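Tray task working group – minutes
Month: January. Start 9:40, room at Wotstead.
Present: Kerttu Laaksonen (chair), Sotiris Christodoulou (notes), both demo operators, two from Gretcombe on the call. Apologies from the Manolakis side.

1. Last minutes
Agreed. One fix – the "glove" in item 5 should say gripper.

2. Where we are with demos
721 recorded with the hand-held grippers, 129 of those thrown out on review. Kerttu asked what the main cause was. Mostly one hand starting before the other one is in position, then a long pause while the operator catches up. A few where tracking dropped. Gretcombe want the rejects kept in a separate folder, not deleted. Fine, Sotiris to do it.

Remote control set is much smaller, 34 usable. Slow going. Operators say arms lag when both move together and they end up doing one side at a time, so the policy learns one side at a time. Discussion on whether to mix the two sets for the next training run. No agreement. Gretcombe say mix, Kerttu says not until the remote ones look less hesitant.

3. Tray task, setup
Current layout stays: the wood-grain tray near the operator, white cup on its saucer toward the far side of the table, spoon standing in it.

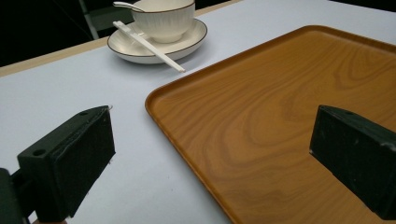 Long debate on start pose. Right now operators begin wherever their hands happen to be, and the first second or so of every demo is different for no good reason. Proposal: both grippers open, held still, short beep, then go. Adopted from next batch. Old demos to be trimmed at the front, Kerttu thinks a script can find the first real movement – Sotiris less sure, will try on a small sample and report back.

Tray corners. Rounded rim, low lip. Operators asked to come in over the edge and close straight, no scooping. Scooping works OK by hand but the arm at Gretcombe can't copy the wrist angle, it hits its joint limit and stops. This was known in the autumn and somehow didnt make it into the operator sheet. Goes in now.

Gretcombe asked for more variation in where the tray sits. Agreed: shift and turn it between takes, keep all of it on the table top.

4. Two-hand demos
Thin items are the hard part. Chopstick is easy to pinch and easy to let slip round in the fingers once it's held. Operators asked to grip nearer the middle and to slow down before letting go. If it drops, carry on and pick it up again, don't stop the recording. Kerttu wants recoveries in the data. Reviewers to stop marking those as fails – that may bring some of the rejects back in, Sotiris will recheck.

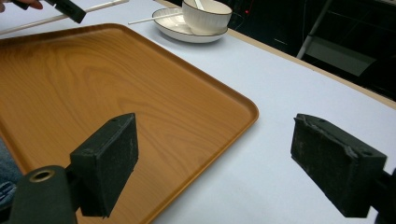 Question from Gretcombe about views. When one gripper is working on the far side the other one should stay back but keep facing the table, so we get the other hand in view for at least part of the take. Some operators let the idle hand drop to their lap and that view is wasted. Add to sheet.

Timing between left and right streams: still off now and then. Gikano have sent a fix for the sync, not installed yet. Install before the next batch and not in the middle of one, please.

5. Finger pads
Pads are worn, one is peeling near the top corner. Operators say grip is still all right. Gretcombe worried that the arm has fresh pads and the hand-helds dont, so contact would look different to the policy and feel different too. Replace 3 pads this month, spares are in the drawer under the charger. Keep the old ones in a bag with a label. Nobody to trim foam with scissors again.

6. Remote control sessions
Lag test put off, network people needed. Meanwhile keep remote sessions short, swap operators after each block. One operator asked if the foot pedal could be used for close/open, hand is tired by lunch. Kerttu ok with trying it on one station. Needs to be noted in the session log so those takes can be pulled out seperately.

Labels for remote and hand-held takes must match. At the moment one says "place utensil" and the other says "put down stick". Use the first.

7. AOB
Operator sheet goes to version with changes from items 3 and 4, printed and on the wall.
Gretcombe visit – date to be set by email.

Actions
Sotiris – rejects folder, trim script sample, recheck drops
Kerttu – operator sheet, label list
Operators – pads, foot pedal trial on one station
Gretcombe – send joint limits as a table, the screenshot was unreadable
Sync fix – Sotiris, with Gikano on the phone if needed

Closed 10:55. Next meeting same room.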